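2022-12-06

Up at six to check the dough. It had not moved much overnight. The kitchen is too cold for it now and I should have known that, because the same thing happened last winter and I wrote it down then too. I put the bowl in the oven with only the light on and went back to bed with the radio.

By eight it had come up to the line on the tape. I shaped two loaves, one round and one for the tin, and left the tin one a bit longer than the other. The round one spread when I turned it out. It is still bread. I used the last of the rye from Floncombe and have to decide whether to order again or go back to the cheaper flour. The cheaper flour makes a perfectly good tin loaf. It does nothing for a round one.

Starter notes, so I have them in one place. Fed it last night, equal parts, 100 grams flour and the same of water. Smell was sharp, a little like nail polish, so it was hungry. Fed again at noon and it smelled better by four. I am going to keep it on top of the refrigerator until spring. Rowena keeps hers in the closet with the water heater and says it doubles in five hours there. Our water heater is in the basement and I am not going down those stairs twice a day for flour and water.

Weighed the dough before shaping and got 953 grams, which should not be possible from what I put in. Either I misread the water or the scale is going. I put a bag of sugar on it and it read 37 grams over what the bag says. So it is probably the scale. I changed the battery and it read the same. The scale is a Zendach and I have had it since before we moved, so I can't complain. I will ask for one for Christmas if anybody asks me, and buy one in January if they don't.

Walked to the post office after breakfast with the parcel for Danai. The line was out the door. The man ahead of me had a lampshade in a garbage bag and wanted to know what size box it would need, and they did not have that size. I was in there for forty minutes. The parcel will get there before the holiday if it goes by the regular service, so I didn't pay for the other one. I put in the two jars of plum jam from August and the gray socks. I forgot the card. It was on the hall table when I got home, already stamped for some reason, so I dropped it in the mailbox on the corner and she will get it separately.

Lunch was soup and the heel of the old loaf. The round loaf was still too warm to cut. I cut it anyway at about half past one and the middle was gummy. Every book says to wait and I have never once waited. The crust was good. The flavor was good too, more sour than last week, and I think that comes from the long cold night. If that is the case I might do it on purpose – mix at supper, leave it on the counter, oven light in the morning.

Eusebio called about the gutter. He can't get here until after the rain stops and the forecast has rain through the end of the week. I told him that was fine. The bucket is under the bad corner and I empty it when I think of it. He asked if I had baked and I said yes, and he said he would come for the gutter and a loaf. I will make him the seeded one. He doesn't like rye and has said so every year.

In the afternoon I sorted the recipe folder, a job I have been putting off since summer. Half of it is clippings I will never use. I threw out everything with gelatin in it. I kept Clive Mapplebeck's oatmeal bread, in his own handwriting, though he left out the salt and I had to find that out by making it. I have now written the salt in. I also found my mother's list for the Baluyot potlucks, with who brought what, going back years. There is no reason to keep it but I put it back in the folder.

Tainá wrote at four. She is settled in the new place and the kitchen is small but has a real window. She has not unpacked her baking things and is buying bread from the shop downstairs, a place called Lamerero, and says it is better than mine. I wrote back that it ought to be at that price. She asked for the tin loaf recipe again, so I typed it out properly this time with the times in it. I left out the part about the oven light. Her oven may not have one.

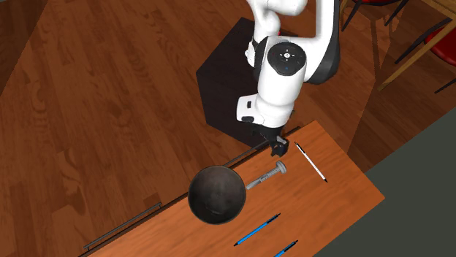 Robot arm over a wooden tabletop, computer rendering.

Supper was eggs on toast from the tin loaf. That one had cooled all the way and cut cleanly. Even crumb, no big holes, a soft top. I wrapped half of it and put it in the freezer. The other half should last until the end of the week if I don't give any away.

The rain started up again while I was washing the pan. I emptied the bucket and it was only a third full, so the leak is slower than I told Eusebio. I should tell him that, but then he will put it off further.

Read two chapters and couldn't say what was in the second one. The bedroom radiator is knocking again. It stops if I turn it all the way up and then back down, but then the room is too hot by midnight. I left it to knock.

For tomorrow: sunflower and flax seeds, a new roll of tape, lightbulb for the porch, call the dentist back before noon. Feed the starter first. Try the dough with a little less water and measure it by the cup this time, until I have a scale I can trust.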